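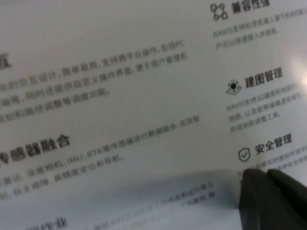
Why Do Churches Ring Bells?

Hi again! I'm Annelore Seidel, and I ring the bells at our church. Well, I ring one of them. We have six, and mine is the second smallest. Last week a girl in my Sunday class asked me why we make all that noise when everybody has a clock on their phone. Good question! So I went home and wrote this.

Long ago, most families didn't own a clock. If you were out in a field digging up turnips, how would you know when to come to church? You listened. A big bell can be heard a long way off, much farther than a person can shout (and I can shout pretty loud, ask my brother). When the bell rang, people put down their tools and started walking.

Bells told people other things too. They rang for weddings, fast and happy. They rang for funerals, very slowly, with a long quiet space between each ring. In some towns they rang when there was a fire, so everyone would grab a bucket and run. After a while people knew the patterns by heart, the way you know the sound of your own doorbell.

What is a bell made of?

Most church bells are made of bronze, a mix of copper and tin. The metal is melted until it runs like syrup - really, really hot syrup - and poured into a mold. Then it has to cool slowly. A big bell can take days! If it cools too fast it might crack, and a cracked bell goes "clunk."

Inside hangs a piece called the clapper. When the bell swings, the clapper bumps against the side and the whole bell shivers. You can't see it shiver, but that tiny shaking moves the air, and the air carries the sound to your ears.

Do bells have names?

Lots of them do! Ours are mostly named after saints, but the biggest one is called Molletti, after the family who paid for it. Molletti is so heavy that Herman Jugah, our oldest ringer, won't let anyone under ten even touch the rope. Herman is 62 and he has been ringing since he was a boy. My bell is just called Little Agnes. I think she has the nicest voice, but I would say that.

Does every church have bells?

No. Some churches have one bell, some have a whole row, and some have none at all. A few play a recording through a loudspeaker. In some Orthodox churches the bells stay still and the ringer pulls ropes tied to the clappers, so the music comes out quick and jangly. I heard that once on a trip in August and stood on the sidewalk with my mouth open.

Try it at home

Ask a grown-up for a metal spoon and some string. Tie the middle of the string around the handle of the spoon, so you have two long ends. Wind one end around each pointer finger, and hold those fingers gently against the outside of your ears. Now lean over and let the spoon bump against a table. Bonggg! It sounds like a great big church bell, and only you can hear it.

Next time I'll tell you about the organ and its pipes. Yanti Wibisono plays ours, and she has promised to let me press the lowest pedal.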